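Subject: Re: [seedlist] Old onion seed, and is Bririne worth ordering from?
Date: 28th November

> Hi all, I'm pretty new to the list so forgive me if this has come up
> before. I cleaned out the hall closet and found a shoebox of seed
> packets, mostly onions and peppers, and I can't read the year on half
> of them. Is there any point in sowing them, or should I just toss the
> lot and start over?
>
> Also, has anybody bought from Bririne? I got their catalog in the mail
> and the Tomero tomato looks great, but the shipping isn't cheap and I
> got burned last year by a company I won't name. My whole tray of
> "sweet" peppers came up hot. My kids still bring it up.
>
> One last thing, I only have a north window and a shelf. Do I really
> need lights?

Hi, and welcome! Don't toss anything yet. I have a shoebox like that too (well, a cookie tin and a shoebox, and then the door of the fridge, which my family has opinions on).

Onions first. They're the worst keepers of all the common vegetables, so if you can't read the year I wouldn't give them bed space. That goes for bunching onions as well. I had a packet of Negi that I loved, beautiful long white shanks, and I saved the last of it like it was treasure. When I finally sowed it I got 3 seedlings. From the whole packet! And they were sulky about it. So with onions and leeks I now buy fresh every winter and give away whatever's left in spring.

Peppers are a lot more forgiving, and tomatoes are better still. I'd do the paper towel thing before you give up on them. Damp towel, not dripping, seeds spread out so they don't touch, fold it over, into a sandwich bag with the variety written on the bag. Write it on the bag BEFORE you put the wet towel in, I never learn. Then somewhere warm. Mine go on top of the cable box. Tomatoes should be moving within a week, but peppers can take their sweet time, so don't throw them out at two weeks like I did my first year. If most of them sprout, sow as normal. If it's less than half, sow thick and see what you get.
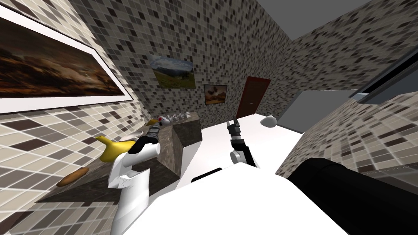

Mosaic tile and the meadow painting on the back wall

Now, Bririne. I've ordered from them for 3 seasons and I'm mostly happy. They're a small outfit and the germination has been good every time, and the packets have the packing year printed on the front where you can find it, which sounds like a small thing until you've got a shoebox full of mysteries. They're slow to answer email. If you order in winter along with everybody else, expect to wait a while, and if something's out of stock they'll substitute unless you check the little box that says not to. Check the box! I asked for a slicing cucumber and got a pickler. Perfectly nice pickler, but I don't make pickles.

The Tomero is a good tomato. It's medium sized, red, sets early, holds up in a wet summer better than most of what I grow. I wouldn't call it the best flavor I've ever had, and if you only have room for a couple of plants you might want something with more punch to it. For sauce it's terrific though, and I got a ridiculous number off mine. I did count one year for the list's harvest thread, back when we had that going, and it came to 209 fruit from the whole row, not including the ones the squirrels took a single bite out of and left on the fence.

One warning, since you mentioned the peppers. Their Serano is listed right next to the sweet ones on the same page of the catalog and it is not sweet. The spelling threw me, I figured it was a brand name or something. It's a decent hot pepper, just read the line underneath before you fill out the form.

As for your sweet peppers coming up hot last year – could have been a mixup at the packing end, that does happen. The other possibility is that the seed was saved from plants that had a hot variety for a neighbor. Peppers mostly pollinate themselves, but the bees will get in there if they feel like it, and you won't know from looking at the fruit you saved it from. The cross only shows up in the next generation. So whoever grew that seed may have picked it off a perfectly sweet pepper. I'd still have asked for my money back.

If you start saving your own, keep the hot and sweet ones at opposite ends of the yard, or put a little mesh bag over a few flower buds before they open and take it off once you see tiny peppers forming. Tie a piece of yarn on those so you don't pick them for dinner. Wedding favor bags work great and the dollar store has them in June.
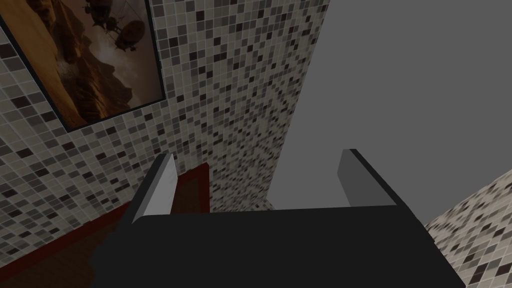 Lights: for onions you can probably get by in the window if you start them late, they're thin floppy things anyway and you can give them a haircut with scissors. Tomatoes and peppers in a north window are going to stretch and fall over, and I'd be lying if I said turning the tray helps much. You don't need anything fancy. A plain white shop light from the hardware store, hung on chains so you can raise it, a few inches over the leaves. Leave it on all day and switch it off when you go to bed. Mine has been going for years with the original tubes and I keep meaning to replace them.

The other thing I'd spend money on is a heat mat, if you're going to do peppers every year. Take the tray off it once they're up.

If any of your shoebox peppers do sprout and you end up with extras, post the names here, even if they're half guesses. There's a small swap on the list after New Year's and people like the odd ones. I've got plenty of Tomero seed that I'd be glad to put in an envelope for you, so you might not need to pay that shipping at all. It's open-pollinated and I only grew the one tomato last summer, so it should come true. Send me your address off list.

Oh, and the year thing – I write it on the flap in pencil now. Marker fades in the fridge, at least mine did.

Good luck with the towels!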